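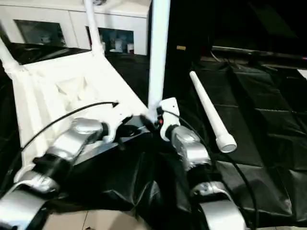

White tubular frame on black sheeting, with a gripper on either arm

Can we please bring back the hotel reception desk?

I've just had three nights away in Hirkent, and I spent the first half hour of them standing in a porch with my suitcase, typing a code into a keypad. The code was in an email. The email was in an app. The app wanted me to confirm my phone number, and you can guess how much signal there was in the porch. It was ten at night in May and I was cold and cross, and the woman on the helpline (lovely, very patient) was clearly sitting in another country and had never heard of the side entrance.

I know why hotels do it. Staff cost money, nights are long, and plenty of guests would rather go straight up without talking to anyone. Fair enough! I've had trips when I felt the same. But a desk does far more than hand over keys. It's where you ask which bus goes to the harbour, or if there's a quieter room, or why the shower in 353 only runs hot when next door's is off. Try asking a keypad.

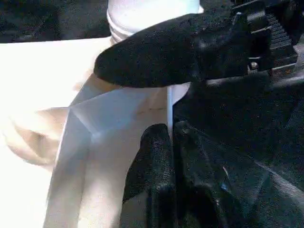
Close-up of two fingers covered in black fabric

The Clivia, where I stayed two years running before it changed hands, had a tiny desk squeezed in under the stairs. It had a bell and a bowl of mints, and there was always a pile of other people's umbrellas behind it. Whoever was on would look up when you came in, and that was it really, that was the service. I slept better for it. If the fire alarm had gone off I'd have known somebody was in charge.

Then there's the Onishi in Haneck, which must be enormous – some 1,350 beds, going by the board outside – and still has people at the front all night long. I don't even like big hotels, but I'd go back there tomorrow. They lent me a phone charger at midnight and didn't want a deposit. 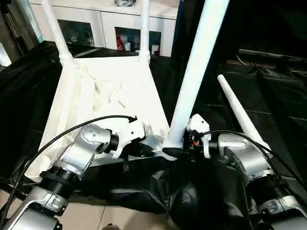
Hirkent Travel Club – Members' Opinion Page

What bothers me most is the price. If a hotel takes away the desk, I'd expect the room to get cheaper, and it hasn't. I paid more this time than last, and I did the check-in myself. I also had to take my own sheets down to the hall when I left, which I found a bit much.

So I've started ringing before I book. I ask if there'll be a person there when I arrive, and until what time. If the phone goes to a recorded menu I've got my answer, and I look somewhere else. It does rule out quite a few places. My sister thinks I'm being stubborn, but then she travels with hand luggage and arrives at lunchtime.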